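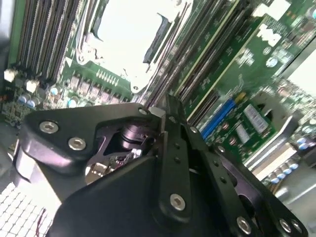
Iltton will keep its old server room for five more years

20/12/2021

The town of Iltton has decided to repair and keep its own servers for the next five years, and not to move its records to the data center in Dufour. The decision was made by the town board last week after a discussion that lasted until late in the evening. It means that the tax office, the library, the water service and the two town schools will continue to use the machines that stand in the basement of the old post office on Ukness Street.

The question has been open since June, when the town website and the online payment page stopped working for 19 hours. During this time residents could not pay their water bills or ask for parking permits, and the library had to write down its loans on paper. No records were lost, but many people complained, and some of them received a late fee by mistake. These fees were returned in the summer.

After the outage, the town asked the company Tustus, which takes care of its computers, to prepare a report. The report was published in the fall and it is short and quite easy to read. It says that the outage started with a failed power supply, and that it became so long for a different reason: the spare part was not in the building and had to be ordered. According to the report, most of the machines are old but in good condition, and they can work for several more years if memory, fans and power supplies are replaced on time.

"People imagine that an old server is like old milk," said Duygu Dursun, who wrote the report for Tustus. "It is more like an old car. If you change the parts and you clean it, it goes on. If you forget it in the basement, one morning it does not start."

Under the new plan, a small storage room next to the server room will be used for spare parts, so that a repair can begin on the same day. The machines will be opened and cleaned twice a year. Tustus must also send the town a list of every part that was changed, and the list will be published on the town website together with the board papers.

The other possibility was to rent space in Dufour, where several smaller towns in the area already keep their records. This would give Iltton a second power line and staff on duty at night. But the connection between the two towns goes through a single cable along the river road, and some board members were worried about what happens when the road is closed by snow or flood. The price was also a problem. The rent in Dufour can be changed every year, and the town could not get a promise for a longer period.

İlker Ertürk, the head of the town's office for records, supported the repair plan, although he said that he had changed his opinion two times during the fall.

"In June I wanted everything out of that basement," he said. "I was the one who answered the phone. Then I read the report and I understood that we had a problem with a shelf and not with a computer. We did not have the part. For this you don't need to move to another town."

He added that a copy of all the records will be sent to Dufour every night, and this will start before the spring. The town already makes copies every night, but they are kept on Ukness Street, in the same building as the originals. The report described this as the most serious weakness of the present arrangement. If there were a fire or a broken pipe in the post office, both could be damaged together.

Not everyone is satisfied. At the meeting, one shop owner said that the town is saving money in the wrong place, and that an outage on a Saturday would still find the office closed. The board answered that the contract with Tustus will now include weekends. Until now it covered only office hours, a detail that surprised several people in the room — also some who had voted for the contract when it was signed.

There was a longer exchange about heat. The server room warms the floor above it, where the post office used to sort the mail and where the chess club now meets. The club has written to the board that it is pleased with the heat in winter and much less pleased in summer. A new fan in the basement window is part of the plan, and the neighbors will be asked about the noise before it is installed.

The board received 200 written comments from residents, more than for any other question this year except the bus timetable. Many of them were not about the servers at all. People asked for larger letters on the payment page, for a phone number with a real person, and for the possibility to pay in cash at the library as in the past. The last wish will be discussed at the next meeting. The larger letters have been promised already, and they will come together with the new version of the page.

The work on Ukness Street will begin after the holidays. The website and the payment page will be closed on some nights while machines are being repaired, and the exact hours will be shown on the first page and on the notice board at the library. Residents who have a bill to pay in this period are asked to do it during the day. No late fees will be charged for a payment that could not be made because the page was closed.

The report and the comments can be read at the library desk. Names and addresses have been removed from the comments.

19 shares | 5 comments

Recent items
Bus timetable: what changes for the school route
Library opens its reading room on Sunday afternoons
River road closed at night for tree cutting
Chess club looks for new players of all ages
Water bills: how to read the new form

Contact the newsroom | Copyright Iltton local news, all rights reserved | Back to top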